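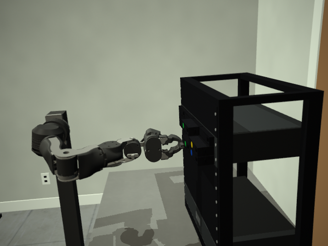 Teaching a button press in Danport Rehearse

If you've just opened your Pillmont starter pack and you're itching to get going, make yourself a cup of tea first, as the rack task is a lovely one to begin with and it's worth taking slowly (I rushed mine and had to do the whole lot again!).

Load the rack room from the task list and wait for the arm to settle. Open the Targets tab and pick one coloured button. I always start people on blue, but any of them will do. Give it a name you'll remember in February, when you've got dozens of the things.

Now bring the gripper towards the front of the rack with the slow jog keys, and stop 8 mm short. Save that as your approach point. Then set the push depth to 4 mm and the speed to its lowest setting.

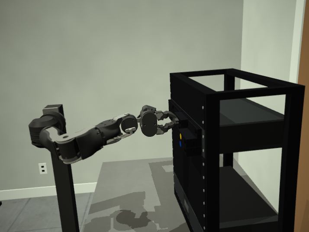 Keep an eye on the fingertips while you're jogging near the blocks that stick out, and swing the view round to the side whenever you're unsure how much of a gap you've got. If the contact light comes on too early, back off and save the approach point again.

Once you're happy, press Rehearse and ask for 400 tries. Mine takes around 2,000 seconds on an elderly laptop, so that's your second cup of tea sorted. The Seok add-on will sort the misses by finger angle, and I do think it's worth the extra money if you're planning to move on to the Fletside drawer tasks afterwards.

Save the task under a new name before you change the button.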